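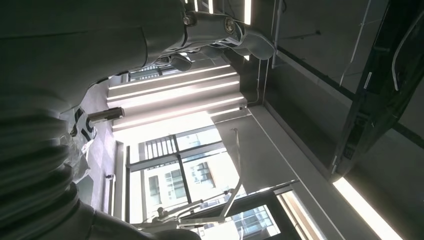 Branwen Mathias asked that the minutes show her objection to the proposed lighting schedule before any other business was taken. In her view the ceiling lights in the weighing room should stay on through the whole of the afternoon shift, whatever the weather outside the windows, and the schedule circulated by the building office had been drawn up with the corridors in mind. The objection was noted.

GRONONOW PACKING AND DISPATCH
Minutes of the Weighing Room Meeting
Held at the Henside building, 2021-10-20
Chair: Frøydis Kvam
Minutes: Branwen Mathias
Apologies: received from the Bošković delivery desk

1. Minutes of the previous meeting
The minutes of the June meeting were approved with one correction. Under item 4, "shelf" should read "shelf bracket."

2. Lighting
Following the objection recorded at the start, the Chair proposed that the schedule be returned to the building office with a request that the weighing room be treated separately. Staff reported that the display on the scale is hard to read from the far side of the table when the room depends on daylight alone. The window side of the room faces neighboring buildings, and the afternoon light there is limited.
Agreed: the lights will remain on until the end of the shift. The Chair will write to the building office.

3. Scale and tray
The scale was checked against the reference weights by the service firm, Zedico, and the certificate is on file. The meeting discussed the practice of leaving the steel tray on the scale between orders. It was agreed that the tray may stay in place, provided the scale is set to zero with the tray on it before the first bag is weighed. Several entries in the June log were too high by the weight of the tray and had to be corrected by hand, a job that took one person almost 20 minutes per page.
The tray is to be washed at the end of each shift and dried before it is put back. The keys on the front panel may be wiped with a damp cloth only.
Agreed: a short instruction on zeroing the scale will be posted in the room.

4. Table, crates and sacks
The Chair reminded the meeting that the weighing table is also a handling surface, and that the order of work depends on what is put down beside the scale.
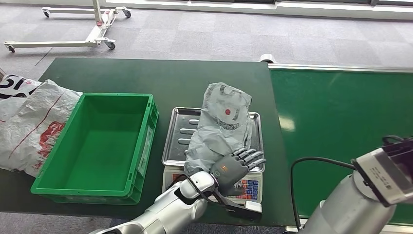
Frøydis Kvam said that one crate beside the scale was the right number, and that she would not support a second one being added on the same side. A second crate leaves no place to set down a bag that is waiting for its label, and bags then end up on the floor. She also asked that woven sacks be kept off the tabletop during weighing, as they slide when they hang over the edge and can push against the crate.

There was some discussion of this last point. The early shift prefers to have the sack within reach, and it was suggested that a low stand be placed at the end of the table for the purpose. The Henside storeroom has a stand 85 centimeters long that is not in use. It will be tried for one month — the early shift will report back.

The meeting further agreed that:
Crates are to be set fully on the table, with no edge over the front.
Bags with handles are to be weighed with the handles standing clear of the rim of the tray.
Crate labels are to be replaced when they can no longer be read. New labels are in the second drawer.

5. Loose plastic
Used bags and sheeting are collected on Mondays. The bin by the door is too small for a full week, and a larger one was requested. The Chair approved the purchase from the general budget. Until it arrives, flattened bags may be stored in the cupboard under the sink.

6. Delivery times
The Bošković desk has asked for orders to be ready 15 minutes earlier than at present. The late shift considered this possible on most days, but not when large orders are split between two crates. A trial will begin with the 13 regular orders only.

7. Any other business
A request for a second stool was deferred. The key to the storeroom has been returned.

8. Next meeting
To be called by the Chair once the trial of the stand is complete. The meeting was then closed.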